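Right, moving the allotment shed tea corner indoors for the winter and it's turned into a whole thing about limescale. thread, sorry

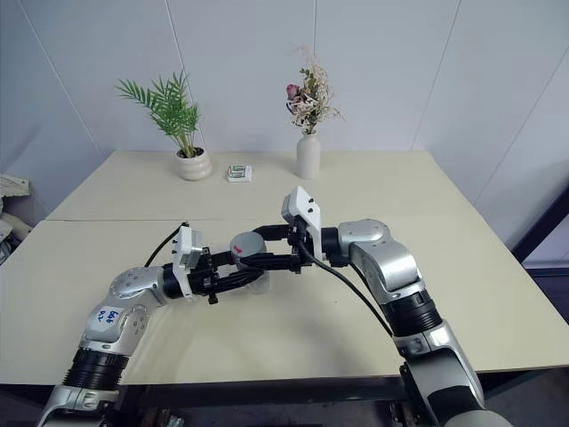 Why does the tea taste chalky since the move to Plakham? The water is much harder here, comes up through chalk, and the stuff ends up in the kettle and then in your mouth.

Old place in Gendlow was soft water. Never descaled a kettle in my life there. Didn't know people did. Now I get that skin on top of the tea, the shiny one that breaks up into little plates when you stir. Horrible.

Looked up the hardness on the water company site. Plakham is about 300, whatever the unit is (mg per litre of something). Anything over 200 or so counts as very hard I think?? don't quote me

Things tried so far. Filter jug – works, tea is clear, skin gone. But the cartridge is meant to last a month and mine was done well before that. Gets dear.

Bottled water – fine for a week, then you're carrying it up two flights and feeling daft. Stopped.

Wire ball thing that sits in the kettle. Collects scale, yes. Tea tastes teh same.

Citric acid is the one for cleaning. A spoon in half a kettle, boil, leave it 20 minutes while you do something else, tip out, boil again with plain water and chuck that too. Came up like new. Box of it from the hardware shop in Trumstead cost less than one bottle of the branded stuff.

Vinegar also does it but the kitchen stinks and so does the next pot. Went back to citric.

Do NOT do what I did and forget it's in there. Made a cup for my sister. She was polite for one sip

Tea itself matters more than I thought. The nice light one I used to drink is hopeless here, goes flat and grey. Stronger blend is better, there are ones sold for hard water and I'd assumed that was a con. Tried the Skjelbred one, 400g bag, proper colour, bit rough without milk.

Also lemon. Slice of lemon and the skin goes. No use if you take milk obviously

Someone asked about a proper softener under the sink. Got a quote, 800 fitted, and then you're buying salt for it forever. And they tell you to keep one tap unsoftened for drinking so it wouldn't even fix the tea!! What would I be paying for. The shower, I suppose.

So for now – jug for the first cup in the morning, tap for the rest, citric every fortnight or when I rememeber. Will see how it's looking by January.

If anyone in Plakham has a cheaper cartridge that fits the 2 litre jugs, tell me please

Recent posts
Slugs have had the lot again
Is it worth fixing a toaster
Gendlow to Trumstead bus, new times
Damp in the shed, part 2
What to do with too many courgettes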